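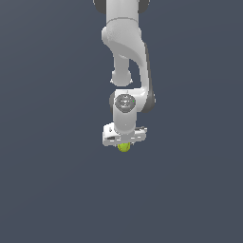 要找到泽科(Zekow)的这间工作室,得先穿过一家修自行车的铺子,再上一段很陡的楼梯,楼梯尽头有扇怎么也关不严的门。我去的时候是十二月,下午三点刚过,外面已经有点暗了,伊福尔·普里德克(Ifor Prydderch)正捧着一杯凉透的茶,对着屏幕发愁。他抬头看见我,第一句话是:“你来得正好,它刚刚又把球掉了。”

他说的“它”是一台机械臂,确切地说,是一台机械臂在仿真软件里的那个分身。真正的那台装在楼下的隔间里,倒挂在钢架上,白色外壳,末端一只两指夹爪。客户普拉尔霍姆(Plallholm)是做球类分拣的,网球回收以后要一只一只挑出来,还能打的送去学校,不能打的拆开做地垫。伊福尔的差事,就是把这个工作单元从头到尾调好,再教会那边的人怎么照看它。

我本来以为,调机器人就是拿着扳手围着它转。伊福尔听了笑得很开心,说扳手当然也有,不过一个星期里头,他有大半时间是坐在这把椅子上的(椅子的扶手已经缠了两层胶布)。楼下那台每改一次参数,他都要先在楼上的分身身上试过。画面里没有地板,也没有传送带,背景就是一片灰蓝。他喜欢把不相干的东西统统关掉,只留一条手臂和一只黄绿色的球。“东西多了我就会去看东西,”他说,“我这个人很容易走神的。”

这话我后来领教了。我们聊着聊着夹爪,他忽然讲起威尔士老家一位修钟的邻居,讲了足足一杯茶的工夫,又自己绕了回来,说修钟的人从来不先动指针,要先听。他调夹爪也是这个次序,先看球在手指之间是怎么待着的,再去碰那些数字。

球是个麻烦的东西。它圆,外面一层绒毛,里面的气压又各不相同。新球硬邦邦的,旧球一捏就瘪,夹得轻了会从指缝里滚出去,夹得重了,旧球会被挤成椭圆,松手时弹得到处都是。伊福尔给我看他的记录本,是纸的,封面上沾着咖啡渍,里面密密麻麻写着每一次抓取的夹持力、手指开度和接触点的高度。翻到最后一页,编号是532。他说这还只是第二本。

仿真里的球倒是听话,每一只都一模一样,所以他得故意让它们不听话。他写了一小段程序,每抓一次就把球的软硬、重量、绒毛的摩擦系数稍微改动一点,再把球的位置往旁边挪一挪。头天晚上临走时他让程序自己跑,早上回来看结果,跑了3159次,掉了341次。他把掉球的那些一条条翻出来看,一边看一边嘟囔,像老师在改一叠不太像样的作文。

“你看这些,”他把椅子往旁边让了让,好让我也凑过去,“掉的大多是软球,而且大多掉在手腕刚开始转的时候。”毛病出在哪里,他心里其实已经有数了。手腕起步太急,夹爪还没把球夹稳,整个手就甩出去了。他把起步的加速度降下来一截,又让手指合拢之后多等一小会儿,再跑。等结果的时候他去烧水,我就坐在那里看屏幕上那条手臂一遍一遍地垂下来,合拢,提起,转过去,松开。说来奇怪,看久了竟有点舍不得走开。

水开了,结果还没出来,我们便下楼去看真家伙。

楼下比楼上冷得多,伊福尔进门先把暖风机打开。他说机械臂早上刚开机的时候关节里的润滑脂还是稠的,头几圈走得发涩,所以他每天都让它空着手慢慢活动一阵,从底座到手腕,一个关节一个关节地转过来。“跟我一样,”他说着捶了捶自己的腰。倒挂安装还有一层讲究,控制器必须知道自己是倒着的,不然它算重力会算反,一松刹车手臂就往不该去的方向窜。第一次装的时候,他把安装方向核对了好几遍才敢上电,还特意在钢架上用记号笔画了一个大大的箭头。箭头现在还在,旁边不知是谁添了一张笑脸。

接下来是每周的例行保养,他答应让我从头看到尾。先按下急停,挂上锁,钥匙放进自己口袋。然后拆手指。夹爪的两根手指各用几颗螺丝固定,他用的是一把飞利浦(Phillips)十字螺丝刀,手柄磨得发亮,据他说比他的工龄还长。手指拆下来以后,内侧那层软垫上裹着一圈细细的黄绿色绒毛,像桃子皮。绒毛积得多了垫子就打滑,他用一支旧牙刷蘸着酒精,顺着一个方向慢慢刷,刷下来的毛在纸巾上团成一小撮。

“普拉尔霍姆那边一开始是用压缩空气吹的,”他摇摇头,“毛都吹到导轨里去了。”为了这件事他专门跑了一趟,陪那边的夜班操作员把导轨拆开,清了整整一个晚上,又在墙上贴了一张纸,上面只写了五个字:用刷子,别吹。据说那张纸现在被塑封起来了,他讲到这里颇有些得意。

垫子刷干净,对着灯看有没有裂口。左边那片没事,右边那片靠近指尖的地方有一道浅浅的白印子,他用指甲刮了刮,想了想,还是换了新的。换完垫子要重新标零位,新垫子比旧的厚一点点,手指合拢的位置也就跟着变。标定的办法很朴素,把一根量棒放在两指之间,让夹爪慢慢合上,读数,张开,再合上,再读。两次读数对得上,他才把螺丝拧到规定的扭矩,并且用一支白漆笔在螺丝头上点一道线。下回来看,线要是错开了,就说明螺丝自己松了。

手腕上方的线缆他也一路摸过去,摸得很仔细,遇到扎带就停下来捏一捏。有一处扎得太紧,他剪开重新扎过,让线缆在关节转到头的时候还能有个松快的弧度。这种活儿干起来没什么看头,我问他会不会觉得闷。他想了好一会儿才回答,说刚入行那几年在哈维斯(Havis)做产线,天天赶工,哪一台机器都没来得及看熟就交出去了,现在能守着一台慢慢弄,他挺知足的。

锁取下来,上电,先用最慢的速度走一遍。第一只球是旧的,毛都快掉光了,手指合上去,停了一停,才把它提起来。伊福尔的手一直搭在急停按钮旁边,嘴里没出声地数着什么。球稳稳当当落进右边的筐里。他又换了一只新的,一只淋过雨的,还有一只不知被哪家的狗咬过,缺了一块。那只缺口的球夹歪了,在半空里斜着转了小半圈,好在没有掉下来。他把这一条记进本子,在旁边画了个问号。

我们回到楼上时天已经全黑了,修车铺的卷帘门正哗啦哗啦往下拉。屏幕上的新结果出来了,掉球比前一晚少了许多,剩下的几乎都是软得不像话的那一类。伊福尔凑近了看,眼镜都快碰到屏幕上去,看完把其中一条单独挑出来,放慢了速度反复播放。我问他是不是可以收工了,他嘴上说可以可以,手却已经伸过去改下一个数了。我自己把杯子洗了,下楼的时候还听见他在上面跟那只软球商量。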